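Hand-held gripper project, workshop notebook

August 4, 2020

Entry covers the indoor bench work and the first outdoor session. Anyone picking this up for the Viltberg end should read the April pages first, as the naming of folders changed after that and I haven't gone back to fix the old ones.

Fingers. Printed a new pair overnight in the flexible filament, same rib spacing as the last set. The previous pair had gone shiny at the tips and were slipping on anything laminated. Trimmed the stringing off with the flush cutters and left the ribs alone otherwise. The left finger needed its mounting hole reamed a touch before the screw would seat. Torque is still by feel. Somebody has walked off with the small driver again, so I used the one from the Molefe kit and put it back.

Trigger. Spring is the stiffer one from the drawer. It's better for holding a pose but my hand was sore by the end of the session, and the two students who tried it said the same. Going to try the middle spring next and write down how long each person lasts before they want a break.

Calibration. Ran the board at the bench before going out. First pass was poor, and I traced it to the lens ring having turned slightly when the housing was refitted. Put a dab of paint across the ring and the body so we can see if it moves again. Second pass was fine. Saved both, with the bad one marked bad in the log.

Logging. Frame counter stopped at 1,927 on the long run and the script quit without closing the file. Recovered it by hand. I suspect the card — we have had trouble with that brand before — but I haven't ruled out the write buffer. It is set to 600 now. If it quits again at a similar point, the buffer isn't the problem. Sisen branch of the code has a better file closer and we should merge it instead of me patching ours every time.

Outdoor session. The brief for the Skirkavgate round allows domestic objects on any table, indoors or out, and everything we had collected up to now was on the same grey bench under the same tubes. Picked the courtyard for the glass table and the shade from the trees. Task list was paper things first: page turns, picking up a closed booklet, sliding a sheet to the rim. 27 attempts logged altogether, good and bad together.

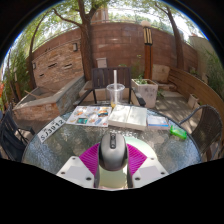
R. Tran, workshop notes

Glass is going to be a nuisance. The pebbled top throws back dappled light and you can also see things through it, so the tracking has two lots of texture to choose from. I'd like a run with a plain cloth over the table for comparison, same objects, same order.

The loose sheet is a hard pick. Fingers need an edge to get under, and on a flat surface there isn't one. Sliding it out past the dark metal rim and pinching from there is the obvious approach. Students want to try a thin lip on one fingertip. Fine by me as long as the ribbed pair stays as the baseline.

The clear cup with the domed lid should go on the list as its own object. Clear plastic on a glass table is about as awkward as we'll get, and the straw sticking up makes the approach from above a bad idea. Side grasp only.

The SJ3912 card keeps its name in the object list, typed the way it's printed, no space.

To do:
Middle spring, timed.
Recheck paint mark on lens ring.
Merge the file closer.
Cloth over table, repeat the paper tasks.
Order more magenta filament, and check the colour code before ordering.
Battery was charged to 100 per cent at the start and I forgot to note it at the end. Write it down next time.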